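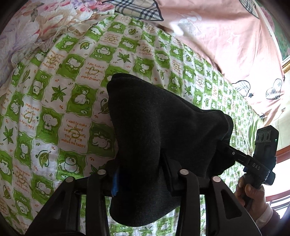 Gough, Fri 24 April

Section 6: Preparing a group itinerary for departure

This section applies to tour leaders and office staff who use the Trarnix trip planner to manage escorted overland tours. It assumes that the tour has been created, that prices have been approved and that at least one traveller has paid a deposit. To create a new tour, refer to Section 4.

6.1 Before you begin

Have the following at hand:

Your Trarnix leader number and password
The final passenger list issued by the Tudesetti booking office
Visa reference letters for each border crossing
The contact sheet for local guides and drivers

Note: Leader numbers issued before March must be renewed. An expired number will open the itinerary but will not allow changes to be saved.

6.2 Loading the passenger list

1. Sign in and select Tours, then Upcoming.

2. Open the tour by its departure code. Do not open it by name, as several departures may share one.

3. Select Passengers, then Load List. The list takes around 7 minutes to load for a full group.

4. Compare each name with the passport copy on file. Names must match the passport exactly, including middle names and hyphens.

5. Where a name does not match, select Hold beside that traveller and notify the booking office. Do not correct the name yourself.

6. Select Confirm List. The status changes from Draft to Checked.

Caution: Once the list has been confirmed, any change of name is treated as a cancellation and a new booking. Visa fees already paid are not returned.

6.3 Entering overnight stops

1. Select Route, then Add Stop.

2. Enter the town, the hotel or guesthouse and the number of nights.

3. Under Rooming, assign each traveller to a twin or single room. Travellers who have paid the single supplement are marked with an S.

4. Enter a second choice of accommodation for every stop. The planner will not accept a route without one.

5. Repeat for each stop, then select Check Distances. Any driving day longer than eight hours is shown in red and must be divided or approved by the operations desk.

Note: Distances are calculated by road and do not include waiting time at checkpoints or ferries. Allow for these separately in the Remarks field.

6.4 Registering with the safety desk

Every tour must be registered with the Vasden safety desk before the group leaves its home airport.

1. Select Safety, then Register Route.

2. Enter the leader's satellite phone number and test it from the same screen. A test call made from inside a building may fail - repeat it outdoors before reporting a fault.

3. Set the daily check-in time in local time. The planner adjusts it when the group crosses a time zone.

4. Attach the current travel advice for each country on the route.

5. Select Submit and keep a printed copy of the receipt with the group documents.

Caution: A missed check-in begins the alert procedure set out in Section 8. If a delay is expected, send the Late code in advance.

6.5 Changes after departure

Leaders may alter stops, drivers and meal arrangements while travelling. Border crossings may be altered by the operations desk only. Changes made without a connection are stored on the device and sent when service returns - do not sign out in the meantime, or they will be lost.

The planner keeps earlier versions of an itinerary for 34 days. To restore one, select Route, then History, and choose the version required.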